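4.2 Equipment planning and cost per station

The purchase plan was drawn up before the final choice of task, and it shows. The first draft listed one fixed arm per station with a suction tool, on the assumption that most of the load would be boxes. Soft courier bags changed that. A suction cup needs a flat patch to seal on, and a half-filled bag seldom offers one in the same spot twice. The second draft therefore moved the money from vision hardware to hands and arms, and the station described in this paper is built on that draft.

We split the budget into four lines: the robot, the bench equipment, the installation work, and a reserve. The robot line covers two arms and two multi-fingered hands. The bench line covers everything a human packer would also need, such as the table, crates, scale and conveyor. We kept these apart on purpose. Bench equipment can be handed back to manual work if the robot is withdrawn, so the site operator, Tetwood, agreed to carry it as an ordinary shop expense. The robot line was charged to the project.

Quotes for the bench line came from two suppliers, Kindeo and Shek. Kindeo offered a complete bench with the conveyor already fitted. Shek priced each part alone and left assembly to the buyer. The Shek quote was lower on paper by $1250 per station, but it left out side rails, cabling and the labor to level the belt with the table. Once those were added the gap closed to $100, and we chose Kindeo for the shorter delivery time. Buyers comparing such quotes should ask for the height tolerance between table and belt in writing. A small step is no trouble for a person but can catch a bag that is being dragged.

The scale needs a separate note. The cheapest way to weigh parcels in an automatic line is a weighing section built into the belt. We priced one and set it aside. A bench scale with a display and keypad costs much less, staff already know how to use it, and it can be swapped during a shift. The drawback is that the robot has to bring each item onto the platform and let go of it before the weight can be read. A large bag can also hang over the sides and rest on whatever stands beside the scale — in our layout, the crate. Figure 6 shows the arrangement with a courier bag being handled.

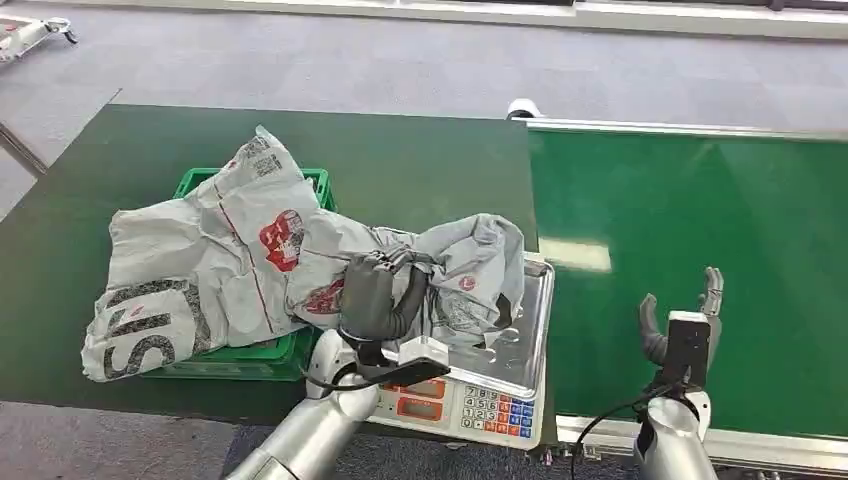
Figure 6. Bench station with crate, digital scale and conveyor. The left hand grips a courier bag over the scale platform; the right hand is open above the belt.

For this reason the plan now sets aside $600 per station for a wider platform and a different crate position. We had not budgeted for either. Neither change affects the robot line, and both can be made without moving the conveyor.

Spare parts were the hardest item to estimate. Faver, which services the hands, does not sell single fingers, so a damaged finger means sending back the whole hand. We budgeted for 2 spare hands across all stations and a supply of wrist cables, which are cheap but slow to arrive. The cables run outside the arm at the wrist and should be treated as wear items in any plan of this kind.

The remaining reserve was held until September, when the service contract comes up for renewal. Prices in this section are those quoted to us as of July 10, 2025, and leave out tax and freight.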